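Finish for a maple board used with 3D printed blocks
Forum: Wooden toys and play tables - 14 replies

noelia_g
Hello all. I have a board of maple planks, joined side by side, for my nephew's printed shape blocks. It is still raw and I must choose a finish before the end of May. Oil or water-based varnish? I am afraid that oil will make it too yellow.

Perow13
Oil. Two thin coats, one day between them. Maple changes color much less than oak.

Grencombe
I don't agree with Perow13. My oiled board was dark after one year and the printed blocks leave lines on it. Matte varnish, three coats, sand lightly by hand between them.

Perow13
Then your oil was too thick, or you did not wipe it. I have done this for my own children and there are no lines.

eleni.b
Which blocks are they? Mine have fine ridges, and the ridges scratch soft finishes. Also please tell us if the board has knots.

noelia_g
Thank you for the answers. The blocks are stars, cylinders and a triangle, in green, blue, red and yellow, and they have this fine texture too.

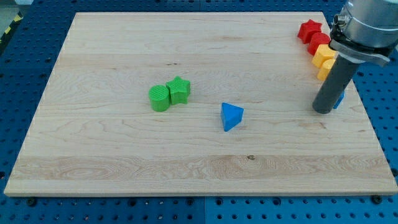

I would like to keep the pale color, so I am now more for the varnish - but matte, not shiny. There is one small knot and I don't want to fill it. Is it a problem if the front edge gets only two coats?

Grencombe
Two is fine for the edge. Leave the knot.

Perow13
Try both on a scrap piece first, please.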